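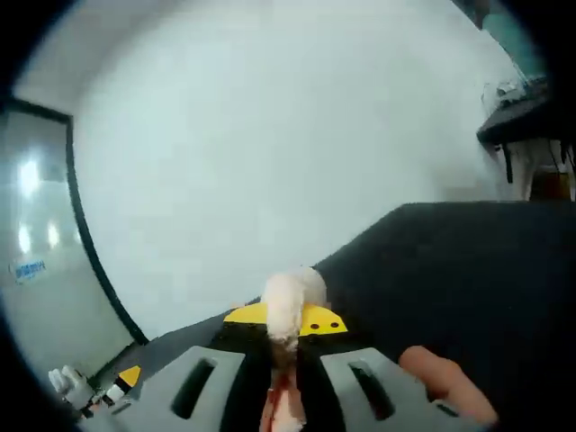 The Keeping of Small Hours

Rebecca Benedetti had been writing letters to her mother for 20 years, and for the last three of them her mother had been dead. It made very little difference to the letters. They still began with the weather, moved along to the price of things, and got around to the truth somewhere on the second page, when the tea had gone cold and the streetlight outside the apartment on Hulme Street had started its nightly buzzing.

She wrote them at the kitchen table, on the good cream paper, and when they were finished she folded them into the bread tin. The tin had come over from Brerska with her grandmother, along with a recipe for plum dumplings and a firm belief that the dead stay near a kitchen as long as something is cooking in it. Rebecca didn't believe this, exactly, but she did find that she kept a pot of something going in the evenings, even in summer, even when she had already eaten.

"Dear Mama," she wrote, one night in March. "It has rained since breakfast and the gutters are singing. Eggs are up again. I have decided to sell the house in Grindiven."

She looked at that last sentence for a good long while. It had come out on the first page, far too early, and it sat there like a guest who has arrived before the table is laid.
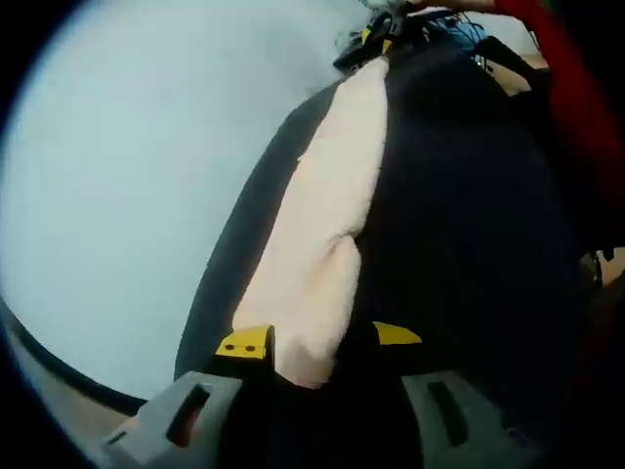 The house in Grindiven was where her mother had been a girl and then, after a long stretch of being other things in other towns, an old woman. It had a porch that leaned toward the river and a bedroom at the back where Rebecca had slept every August of her childhood, under a window that wouldn't close. She had carried only one thing away from that room after the funeral, a big plush toy of dark navy, so dark that in the folds it went almost black, and she had held it on her lap the whole way home on the train, a grown woman with gray in her hair, and the conductor had punched her ticket very gently and gone on down the car.

"You'll say I should keep the house," she wrote. "You'll say the roof only needs a little attention. Mama, the roof needs a great deal of attention, and so does the porch, and I am one person with bad knees."

The pot ticked on the stove. It was barley soup, which she had never much liked, and which her mother had made whenever there was news to be taken sitting down. Rebecca got up and stirred it, and tasted it, and put in more salt, and stood for a minute with her hand on the warm handle of the lid.

When she sat down again she found she was thinking about the river. Her mother used to say you could tell it anything, because by the time you'd finished talking, the water you'd told was already down past the mill at Randik and had other things on its mind. They would go out on the porch after supper and tell it their troubles, the two of them. Rebecca's were mostly about arithmetic. Her mother's were in the old language, low and quick, and she never translated them, though once, when Rebecca begged, she said, "I'm only telling it I'm tired, my love. It likes to know."

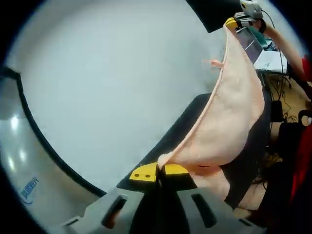

It was nearly midnight when she took up the pen again, and the kitchen had gone chilly in the corners, the way it did once the radiators gave up for the night. She thought of how her mother had always felt the cold, in Grindiven most of all, and would sit out on that porch regardless, with a pale pink fleece pulled up under her chin and her fingers working along the hem, back and forth, as if she were reading something there. She could do that for an hour and not say a word. Rebecca used to mind the silence terribly, and now she would have given the house and the river both for ten minutes of it.

"I'm tired, Mama," she wrote. "I'm only telling you."

She didn't put in anything more about the roof. She described the rain instead, how it had slowed, and how the man downstairs was playing his radio with the window up, some old dance tune with too much accordion in it. She asked whether the plums had been any good the year she was born, a thing she had always meant to ask. She signed it the way she signed all of them, with her whole name, because her mother had chosen it and liked to see it used.

Then she ladled out two bowls of the soup and set one across the table, and ate hers slowly while the steam went up from the other.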